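Bimanual sorting demos: when do you reset the table?

Board: Manipulation / Data collection

kmazurek
Posted January 22, 2026

We are collecting teleoperated demonstrations for a two-arm sorting task. Wrapped sweets go on a wooden table, bowls go round them, and the arms put each type in its own bowl. One camera at each wrist, one looking down over the table. Policy is a fairly standard action-chunking transformer, nothing exotic.

My question is about resets. At present an operator records an episode per item: start pose, pick, place, back to start pose. The table is only cleared and scattered again when everything is in a bowl. Dénes, who runs the other shift, wants a full scatter before every single episode. His way costs us a lot of operator time. Mine gives a dataset in which late episodes have nearly empty tables and full bowls, and early ones have the reverse.

We have 81 episodes so far, 38 of them with a full scatter. I would like to settle this before we record more. A typical approach from the wrist is below.
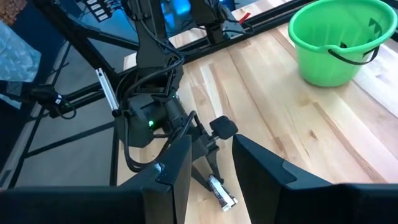 The other thing I want opinions on is start pose. We return both arms to the same joint angles each time, within the tolerance of the leader arms. Is it worth adding noise there, or does the variation in item position cover it?

a_fekete
Keep your method. A table that empties as the task goes on is the distribution the policy will meet at run time. If you scatter before each episode, the policy sees a full table and empty bowls every time, and then at deployment it has to deal with the last two items having never seen such a state. We made that mistake on the Drotel cell and had to record the whole second half of the task again.

On start pose: yes, add noise. The policy will never get back to exactly your start pose on its own.

denes_racz
I am the Dénes in question. Kacper has left out half of my argument. The trouble with running the table down is that the operator chooses the order. Everyone takes the easy items first, meaning the isolated ones with clear space on both sides. By the end the table holds only the awkward ones, lying against each other. So "nearly empty table" and "hard grasp" are tied together in the data, and the policy has no means of separating them.

kmazurek
That is fair, though it is a fault in the ordering and can be fixed with an ordering rule. It doesn't need a full scatter.

f_bodnar
Have you measured it, or is it an impression? Label each episode with the number of items left and the distance to the nearest neighbour, then plot one against the other. It is an afternoon's work. If there is no trend, the argument is over.

denes_racz
Measured on one operator, 19 episodes. The trend is there. I accept that one operator proves little.

d_bratu
I would look at the layout as well as the order. Could you post a view of the whole table at the start of a run? Wrist views tell us nothing about spread.

kmazurek
Overhead view. Target is dark bars to orange, red packets to black. Green is a distractor and should stay empty in every episode. 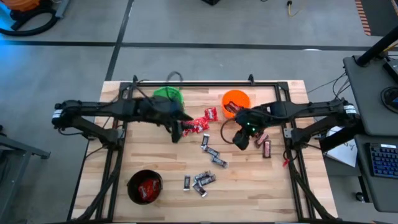 Both arms over the table, dark bars and red packets still to be sorted.

d_bratu
Thanks. Three remarks.

1. The black bowl already has a heap of red in it. If that is how you begin, your early episodes do not have empty bowls, whatever you wrote in the first post. Log the bowl contents at the start of each episode.

2. The dark bars in the lower pile are a separate grasping problem from the ones lying in a line. I would tag them as such and balance on the tag. It matters more than the reset schedule.

3. Do the bowls ever change places? If orange always has the same position, you are teaching a position and the colour is ignored.

kmazurek
1 – agreed, this was part way through a session and I should have picked an earlier one. We will log it.

3 – they are moved between sessions, not within one. Red has gone to black throughout.

a_fekete
Between sessions is too coarse. Lighting and operator also change between sessions, so bowl position is confounded with both. Move them every nine episodes or so and write it down.

f_bodnar
I disagree with Andor on the original question, by the way. Running down gives you the right states but strongly correlated ones: consecutive episodes differ by a single item. A validation split taken at random will put near-duplicates on both sides and your validation loss will look far better than it is. Split by scatter, never by episode. We lost most of March to this at Mottram.

a_fekete
No objection to splitting by scatter. That is a matter of evaluation, though, and doesn't tell him how to record.

denes_racz
Would a partial scatter satisfy everyone? Draw the number of items at random, anywhere from one up to the full set, pre-fill the bowls with the remainder, record three or four picks, draw again. The states cover the whole range and the operator has no chance to leave the hard ones until last.

d_bratu
That is close to what we do. Let the script name the item to pick too, otherwise you still have the ordering bias inside each short run.

kmazurek
It costs more than my way and less than his. I will try it on the next block, with the item named by the script and the bowls moved at each draw. The existing episodes stay in, split by scatter. Start pose noise goes in from the same block.

f_bodnar
Keep the old ones under a separate version tag so you can train with and without.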